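Moisture Movement in Solid Wood Tabletops: Effect of Finish and Fastening Method

Group members: Catriona Kinnear, Lachlan Lamont, Idris Wynne
Supervisor: Mathias Rainer

1. Introduction

Solid wood changes width as the moisture in it changes. A table that fits together well in July can show open joints or a cupped top by winter, when heated indoor air dries the boards. The movement takes place almost entirely across the grain. Length along the grain stays nearly constant and is ignored in most furniture work.

The project compared two surface finishes and two ways of fastening a top to its frame. The question came from the Murnidness workshop, where several student tables had split along a glue line during their first heating season. All of the split tops had been screwed directly to the rails.

2. Materials

All panels were edge-glued from flat-sawn beech boards bought in one lot from Girard. Each finished panel measured 668 mm across the grain. The boards were stacked with spacers in the workshop before cutting, and any board with a visible knot or with grain running out at the edge was set aside.

Nine panels were made. Four received a penetrating oil, four received a film-forming varnish sold as Viltine, and one was left bare as a reference. Finish was applied to both faces and all edges. Coating only the top face is a common shortcut, but it lets the underside take up moisture faster and bends the panel, and we did not want to mix that effect with the one under study.

3. Fastening

Half of the finished panels in each group were fixed with screws through round holes in the rails. The other half were fixed with screws through slotted holes, with the long axis of the slot set across the grain of the top. The screws in the slots were tightened until the washer touched and then backed off slightly. The bare panel was not fastened to anything.

4. Procedure

Panels were held in a closed cabinet built by Blair Innes. A tray of salt solution set the humidity and a small fan kept the air moving. The dry stage came first and the damp stage second, each lasting 60 days. Width was read with a long caliper at three marked positions per panel and the mean was recorded. Cupping was measured with a straightedge and feeler gauges at the center of the panel.

Readings were taken at 9 a.m., before the workshop heating had much effect on the steel of the caliper. The caliper was checked against a 100 mm gauge block before each session — a step we added after the first readings failed to repeat.

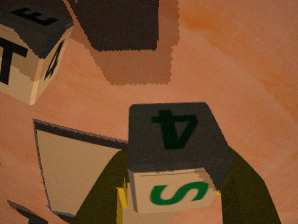
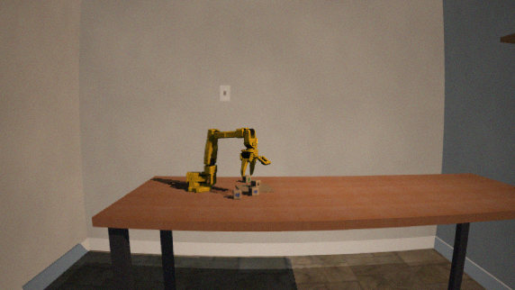
Why does a tabletop get wider in damp air but hardly any longer?

Water is taken up in the cell walls, which swell in thickness. Most of the cells lie along the length of the board, so the swelling adds up across the grain and has very little effect along it.

5. Results

The bare panel moved first and moved farthest. The oiled panels followed it closely, with a short delay at the start of each stage. The varnished panels responded much more slowly and were still gaining width when the damp stage ended. We therefore cannot say from this data that varnish reduces the final movement, only that it slows the approach to it.

The fastening method had a clearer effect. Panels in slotted holes changed width freely and showed little cupping. Panels in round holes were held at the screws and bowed upward between them during the damp stage. One oiled panel in this group opened along a glue line near its end. The varnished panels in round holes did not open, although one rail was found to be bent.

6. Sources of error

The cabinet door was opened for every set of readings, and humidity took some time to recover. The boards were flat-sawn but not identical, and ring angle varied between them. With only two panels in each combination of finish and fastening, a single unusual board could shift the group mean. Glue spread was judged by eye.

7. Recommendations

Tops made in the workshop should be fixed through slotted holes or with sliding clips. Cirkomard clips were tried briefly on an offcut and held well, but were not part of the measured series. A later group should extend the damp stage until the varnished panels stop moving, and should include quarter-sawn boards for comparison.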